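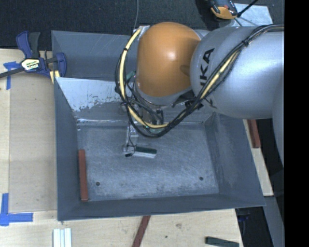
The metal bin, with inclined walls and a flat floor.

Feb 9, 2021

It has been the practice of this blog to record, at irregular intervals, matters relating to the small workshop and the equipment kept there. The present entry concerns bins. Readers who follow the blog for the entries on shelving may wish to wait for the next one, which will resume the account of the Tamura racks and the question of their feet.

The bin shown at the head of this entry is of a kind for which I have developed a considerable regard. It is open at the top, made of sheet metal in a blue-grey color, and has walls that slope down to a flat rectangular floor. Two round holes pass through the floor near the front, one toward each side. The floor carries a great many fine scratches and pale marks of wear. I should like to set out why a bin of this form deserves more attention than it generally receives, and what was learned in the course of replacing our own.

Until December, small parts in the workshop were held in straight-sided plastic tubs supplied by Drorico. These were purchased in a single lot of 18, of which 15 remain in service. They stack well and the lids fit. The difficulty lies in their corners. A short bar or a flat bracket that comes to rest upright against a vertical wall is awkward to pick up, and when several such parts are wedged along the same side, the usual response is to tip the whole tub onto the bench. I did this for years without considering that the tub itself might be at fault.

The matter was raised by Recep Bilgin, with whom I share the workshop and most of its expenses. He had been sorting offcuts from the Bralovura cabinet, a project regular readers will recall with varying degrees of patience, and had emptied the same tub four times in one morning. He proposed that we look for containers with inclined walls. A part that lands on a slope tends to slide toward the middle, where there is room for fingers on either side of it. The proposal was adopted the same day.

Some notes on selection follow, for the benefit of those considering a similar change.

The angle of the walls should be settled before anything else. A shallow slope gives generous access from above but wastes a good deal of bench space, and the capacity is always smaller than the outside dimensions suggest. A steep slope holds more and clears less readily. We tested the question with a sheet of scrap steel propped on wooden blocks and a handful of short bars, and chose the lowest angle at which the bars would slide every time. Oily parts were found to behave quite differently from clean ones, and the test had to be repeated with both.

The floor should be flat and of reasonable size. A bin whose walls meet in a point or a narrow trough will gather everything into one dense heap, and the last few pieces become the hardest to reach. A flat rectangle lets the parts spread. When the bin is nearly empty, they can be seen at a glance and taken up singly.

Holes in the floor are a matter on which Recep and I have not reached agreement. I favor them, as they give somewhere for a bolt to pass if the bin is to be fixed down, and they allow grit to be brushed out. Recep observes, correctly, that a washer of the wrong diameter will leave by the same route. For the present, the bin used for washers has a piece of card laid over its holes, and the bin used for bars does not.

With regard to material, I would recommend metal to anyone whose parts have edges. Our plastic tubs show deep gouges after moderate use, and shavings of the plastic find their way into everything stored in them. A metal floor will scratch from the first week, and a new owner may find this disappointing. The scratches do no harm. I have stopped trying to polish them out, having spent an evening on one floor with fine abrasive and found it marked again by the weekend.

Noise should also be mentioned. Sheet metal rings when parts are dropped into it, and a workshop attached to a dwelling must take this into account. A rubber mat beneath the bin reduced the sound to an acceptable level. A mat inside the bin was tried and withdrawn, as small parts would no longer slide across it.

Our replacement bins were folded and welded by Gwion Craddock from drawings I supplied. The drawings contained an error in the height of the rear wall, for which I take full responsibility, and which he corrected before cutting. The first pair was delivered in January. One now holds short bars and flat stock. The other holds fasteners, over 2,000 of them at the last sorting, and I concede that this is more than the bin was intended to carry. The remaining fasteners will be moved to the Seta drawers once the runners have been straightened.

Maintenance has been light. Each bin is emptied at the end of the month, brushed toward the front, and wiped with a dry cloth. The folds are inspected for rust, particularly where the slope meets the floor, as dust settles along that line. Labels are placed on the outside of the front wall. Those fixed to the inside were scraped off within days.

The 15 Drorico tubs will be retained for sandpaper, rags, and other soft goods, to which they are well suited. I am willing to part with four of the lids, which belong to tubs no longer in service or never quite fit the ones that are. Inquiries may be left in the comments, as may any experience with bins of a steeper pattern. I should be particularly interested to hear from anyone who has lined the slopes alone and left the floor bare.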